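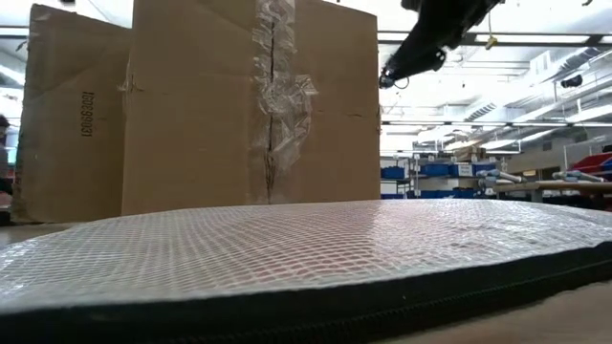
From: Remo Tanner
To: Trallness packing list
Date: November 22, 2022
Subject: Re: [trallness-packing] Tape and reused cartons

On the tape question, my vote is to keep the clear stuff for anything going on to Kimivberg. Run one strip along the seam, carry it over the edge and down the side, then rub it flat with your palm. It wrinkles if you pull it off the roll too fast.

I went through the cartons left from the April order and put 21 aside for reuse. The ones with torn flaps can go flat in the recycling, or be cut up for filler.

Please do the taping on the butcher-block surface and leave the upper one clear. I'd like that finish to stay the colour it is.
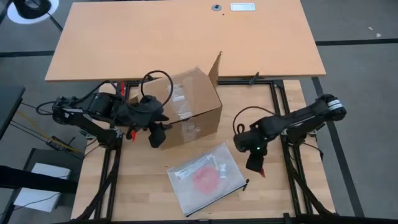 Carton on the lower surface, tape over the top and down the front.

Old labels are still a nuisance. Peel them if they come away easily, otherwise a black marker over the print will do.

> On the Vakwood cartons: do we tape the middle seam only,
> or the ends as well? We have 100 to get through and
> only 2 rolls left. Wieser can send more next week.

Middle seam only for the light ones – ends as well for anything over 15 kilos. Yes to more rolls from Wieser, and ask for the wider size if they still carry it.

Remo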